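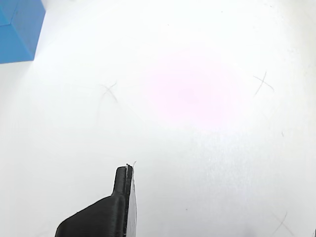 Sowmya Arumugam wanted to know why a phone with a smaller mAh number can outlast one with a bigger number, and whether the number on the box means anything at all. Good question, came in after last session, so we start there and do refresh rates second. If we run out of time, charging moves to next week.

MOBILE HARDWARE, SESSION 4: BATTERY AND DISPLAY
Notes 2nd January. Bring these to the lab.

1. What mAh tells you

mAh = charge. Not energy. To get energy you need voltage too.
Wh = mAh x V / 1000
Most phone cells sit near 3.85 V nominal, so comparing mAh between two phones is mostly ok. Comparing a phone with a tablet that has two cells in series, not ok. Convert to Wh first, always.

So yes, number means something. It's the size of the tank. Says nothing on how fast you drain it.

2. Where the drain comes from

Screen, nearly always first. Then radio (bad signal = radio shouts louder = more power). Then the processor, but only under load. Idle should be tiny, if it isn't you have an app keeping the phone awake.

Older chips on a bigger process burn more for the same job. A newer midrange chip with a small battery can beat last years flagship with a large one. That is most of the answer to Sowmya's question. Rest is screen.

3. OLED vs LCD, power only

LCD: backlight on all the time. Black page costs almost the same as a white page.
OLED: each pixel makes its own light. Black pixel is off or close to it. White page at full brightness is the worst case, can draw more than LCD.
Dark mode helps on OLED, helps a lot at high brightness, helps very little at low brightness. People get this wrong on the quiz every year.
Blue subpixels are least efficient and age fastest. That's why many panels make them bigger. Will come back to this with burn-in. 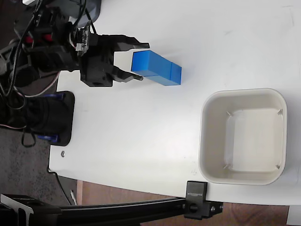 4. Refresh rate

60 Hz = new image every 16.7 ms
90 Hz = every 11.1 ms
120 Hz = every 8.3 ms

Higher rate, more work for the display driver and for the GPU if the content is really moving. Static page at a fixed 90 still gets redrawn. Adaptive panels drop the rate when nothing changes, but how low they can go depends on teh panel, check the spec sheet for the minimum and not just the maximum.

Touch sampling is a separate number. Do not mix them up. A phone can sample touch much faster than it draws.

5. Worked example

The Clolaton, our lab phone. Battery 3,256 mAh, nominal 3.85 V.
Energy = 3256 x 3.85 / 1000 = 12.5 Wh
Video loop draws 1.25 W average, so 12.5 / 1.25 = 10 hours.
Now same phone, bright white page, 2.5 W. 5 hours. Same battery!
This is why "up to" hours on a box is useless without the test conditions. Brightness, wifi or cellular, what was playing.

6. Lab (room 111, Saltmont building)

Pairs. One phone, one USB power meter.
- Charge to full first. Meter reads wrong for our purposes if the battery is also charging.
- Brightness fixed, auto brightness OFF
- Black image, 5 min, write down watts
- White image, same
- Repeat both at 60 and 90 Hz
- Airplane mode the whole time
Put your readings in the shared sheet, units in the header, not in every cell please.

Silviu Iordache has the meters, sign them out with him. The Gendstead ones read a little high at low current, note which meter you used.

7. Reading

Pisharody handout, pages 42 to end of chapter. Skip the part on removable batteries. Problems 2, 3 and 5, due before the June review, but do 3 now becuase next session uses it.

Next: fast charging, heat, why the last 20% is slow.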